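December, late evening

We said goodbye to Naima Benmoussa this afternoon, and I have been sitting at the kitchen table ever since with my coat still on, thinking about newspapers. The hall had chairs for 220 and there were people standing along both walls, some of them folks she had written about over the years (and not always kindly!), which I think would have pleased her more than any of the flowers.

She gave me my first job at the Rudero when I could barely type. I must have rewritten my first piece, a little thing on the bus fares going up, 8 times before she would let it through, and every time she handed it back she said the same words: "Who told you that, and did you ask them twice?" I still hear it whenever I pick up the phone. She stayed at that paper for 27 years and never once had a proper office, just the desk by the stairs where everybody had to squeeze past her, and that was how she knew everything before the rest of us did.

Daria spoke first, and she was wonderful. She told the story of the flood, when the presses were out and the two of them ran off a single sheet on the church copier and carried it door to door in rain boots. I had forgotten that the headline had a spelling mistake in it. Naima never forgot. She kept a copy taped inside her desk drawer for as long as I knew her.
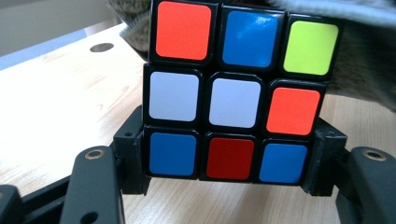
After the speeches there was coffee and far too much cake, and I got talking with a few of the old newsroom crowd. We went over who had moved on, who had retired, who was doing press work for some company or other and sounded a bit sheepish telling us. One of the young reporters came over and asked what she had been like to work for, and we all started talking at once and then all stopped. I said she was the slowest reader I ever met – she would go down a page with her pencil as though she had the whole night, with the printer calling every few minutes – and that I was scared of her for a year and then loved her dearly.

I promised Daria I would write something for the front page, and it has to be in by 2 tomorrow. So far I have a first line and I don't like it. It says she was "a giant of local news," and I can just see the pencil going through that. Maybe I'll begin with the rain boots instead. I need to call Daria in the morning and check which street they started on, and then I suppose I had better ask her twice.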